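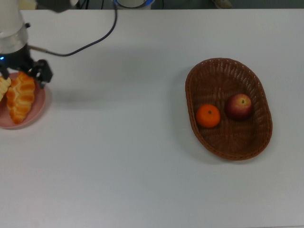
## Getting a water ring out of a painted tabletop

White rings on a painted or lacquered table are usually moisture trapped in the finish. Most of them come out with things you have at home. Give yourself 30 minutes.

You will need:

- a clean cotton cloth, folded twice
- an iron with the water emptied out
- plain white toothpaste, no gel
- paste wax

1. Wipe the table with a damp cloth and dry it.
2. Lay the folded cotton over the ring. Set the iron to low, no steam.
3. Press for 3 seconds, lift, and look. Repeat until the ring fades. Don't leave the iron sitting - paint softens quickly.
4. If a faint outline stays, rub a dab of toothpaste over it with a fingertip, in small circles, and wipe clean.
5. Let the spot cool, then wax the whole top so the sheen matches.

Dark rings are a different problem. The water has gone through to the wood, and the paint over it has to be sanded and redone. Start with 220 grit and prime with a stain blocker, or the mark will come back through.

Test the iron on the underside first if the paint is less than a month old.

Thanks to Anil Raju for the tip about folding the cloth twice.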